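关于我们

首页 > 关于我们

皮拉马赫(Piramach)语言教室,教中文,也教土耳其语和日语。小班,线下为主。网站是自己做的,有些页面还没填完,先把该说的说了。

怎么开始的

最早只有两个人:蒋俊豪(Junhao Jiang)和 Nazmiye Coşkun。一个教中文,一个教土耳其语,互相当对方的学生,学得都不怎么样。后来有朋友问能不能带孩子来听,再后来朋友的朋友也来了。客厅坐不下,搬到了 Jodville 街上的二楼,一直到现在。

名字的来历经常有人问。没什么含义,俊豪随手拼的,注册的时候没被占用,就用了。

第一年课表是手写的,贴在门上,改一次贴一层。现在有线上课表了,不过门上那张还在,老学生习惯看那个。

我们怎么教

不赶进度。教材有,Güler 那套为主,日语另用自编讲义,但不会一课一课往下念。先听,再说,再认字,写字放在后面。小朋友班尤其这样。

每个班最多6个人。满了就排队,不加座,请不要打电话来商量,前台真的很为难。

词汇课多用实物和玩具。水果、餐具、文具、衣服,按主题轮着来。词卡也用,不过孩子们拿着东西说话,开口快得多。成人班一开始觉得幼稚,上两节课就不提了。
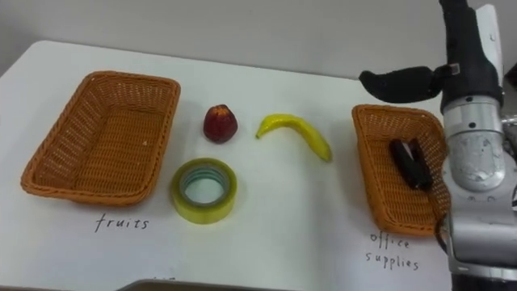 主题词汇“水果”,左边篮子下方写着 fruits。

一个主题通常上两周。第一周认词、听指令,“拿过来”“放进去”“给他”“哪一个”,第二周开始造句,讲价钱,扮店主和顾客。量词是中文班的老大难,一根、一个、一串、一颗,混着用很正常,慢慢来。土耳其语班这时候在对付元音和谐,日语班在数数,各有各的苦。

家长常问要不要预习。不用。复习要。每天十分钟,听录音就行,录音在学员页面里,密码开课时发。忘了密码的写邮件,别在群里问,会被聊天冲掉。

老师

蒋俊豪:中文班,教务。广东人,普通话自己说“够用”,学生说够标准。管课表、管排班、管打印机。

Nazmiye Coşkun:土耳其语班,初级和中级。以前在中学教书,板书很漂亮,舍不得擦。

Birsen Demirtaş:少儿班。唱歌、游戏、讲故事都是她那边传出来的声音,隔壁上课的同学请多包涵。

Birsen Canpolat:成人会话班,兼学员咨询。两位老师同名,写邮件请写全姓,已经发错很多次了。

石田(Takeshi Ishida):日语班,晚间和周末。语法讲得细,作业也多,报名之前请想清楚。

课程

少儿中文:六岁以上,分启蒙班、拼音班、阅读班。
成人中文:零基础、会话、商务写作(商务班不是每期都开)。
土耳其语:初级、中级、旅行短期班。
日语:入门到中级,暂时没有高级。
一对一:可以,看老师时间,价格另议。

每期24课时,每课时五十分钟。开课前先做一次水平测试,免费,半小时左右,聊天为主,不用紧张。测试完当场告诉您适合哪个班,不合适的话我们会直说,也会推荐别家。

请假提前一天说,可以补课,每期最多补2次。当天临时请的不补,下雨也一样。迟到没关系,轻轻进来就好。

课堂里的小事

少儿班教室不大,桌子是白的,好擦。彩笔请用学校的水洗笔,自带的油性笔拜托别用了,去年擦了一个下午。

听指令的练习每节课都有一点。老师说一句,孩子做一个动作,做完再换孩子来说。“香蕉在哪儿?”“香蕉在篮子里。”就这么简单一句,“里”字要练好多遍,英语为母语的孩子特别爱把它放到前面去。“在里篮子”,每一期都能听到。

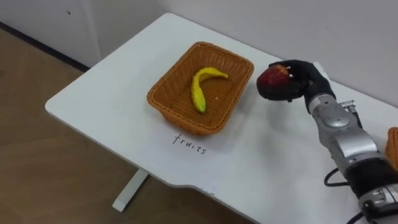 “香蕉在篮子里。”方位词练习。

方位词学完接“把”字句。“把香蕉放进篮子里”,很长,一口气说完不容易,说得断断续续也算过关。成人班学这个反而更吃力,老想着先分析。先说,错了再改。

期末没有考试,有一次小汇报。念一首诗,演一段对话,或者介绍自己家的猫,都行。家长可以来,座位有限,站着看也欢迎。点心自带,大家分着吃,有过敏的请提前告诉老师。

图书角

楼梯上来右手边。藏书3,916册,三种语言混着放,绘本占大半,漫画也不少,多是学生家里捐的。Drekeck 二手书店一直帮我们留中文旧书,谢谢他们。借书登记在本子上,一次两本,两个星期还。逾期不罚款,但下一本就先别借了。破了的书别自己用胶带粘,拿给前台,有专门的胶。

还收书。教辅和练习册不要,写过字的也不要,其他都行。大套的先打个招乎,楼梯窄,不好搬。

常被问到的

能试听吗?能,一次,少儿班试听请家长陪同。

有没有停车位?没有。后街可以停,先看清楚牌子。

学费能分期吗?可以分两次,开课前和期中各一次。兄弟姐妹同时报名有优惠,具体问 Canpolat 老师。

教室能不能推婴儿车上来?没有电梯,楼下可以锁,锁自备。

老师会不会换?一期之内尽量不换。真要换会提前通知,不满意可以退剩下的课时费。

一岁半的弟弟能不能旁听?不行,真的不行,之前试过。

招人

还缺一位周末的少儿中文老师。经验不限,有耐心,能唱歌最好,跑调没事。有意请把简历发到报名邮箱,标题写清楚“应聘”,不然容易掉进报名邮件里面找不着。面试要试讲一小段,带班的是 Demirtaş 老师,孩子们也在。

联系

报名、咨询:页面底部的表格。填完没收到回信先看看垃圾邮箱。
前台下午和晚上有人,上午一般没人接电话,请留言。
六月暑期班报名已经开始,启蒙班快满了,阅读班还有位子。

本页更新:2019-06-09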